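Histbridge Household Budget Planner, Undated Edition

Paper planning system for household income, bills and savings 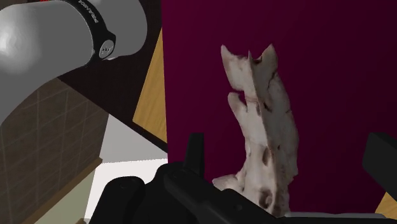
The Histbridge Household Budget Planner is intended for individuals and families who wish to keep a written record of their spending. It covers 48 pay periods and may be started at any point in the year. Households paid every two weeks will find space for nearly two years of entries, and those paid monthly will find space for four.

Each pay period occupies a two-page spread. The left page is used to list income and fixed bills, including rent or mortgage, utilities, insurance and loan payments. The right page is reserved for groceries, fuel, clothing and other costs that change from one period to the next. A single line at the foot of the spread carries the remaining balance forward.

The savings section was prepared by Pei-shan Lu and follows the method used in the Druleck budgeting course. The user enters a starting goal, divides it by the number of pay periods available and records each deposit as it is made. The worked sheet in the front of the planner uses a goal of $600 over 4 pay periods, or $150 per period. A second sheet shows how to adjust the plan when a deposit is missed – the unpaid amount is spread over the periods that remain.

Contents
Pay period spreads: 48
Debt payoff charts: 4
Annual bill calendar
Gift and holiday spending sheet for December
Pocket inside back cover for receipts

Specifications
Binding: lay-flat, sewn
Cover: gray cloth over board
Paper: white, ruled, suitable for pencil and ballpoint pen
Item number: 1982-H

Refills and accessories
Replacement pay period pages are sold under the Pedo name and fit the Histbridge ring binder only. They cannot be added to the sewn edition. Fung cash envelopes are sold separately and fit the back pocket when folded once.

Ordering
Orders from libraries, credit unions and community education programs are handled by Su-chen Kuo in the institutional sales office. Please state the quantity required and the delivery address. Unused planners may be returned in their original wrapping. Planners that have been written in cannot be accepted – customers who are unsure of the layout may request a sample spread before ordering.

Page last revised September 19, 2026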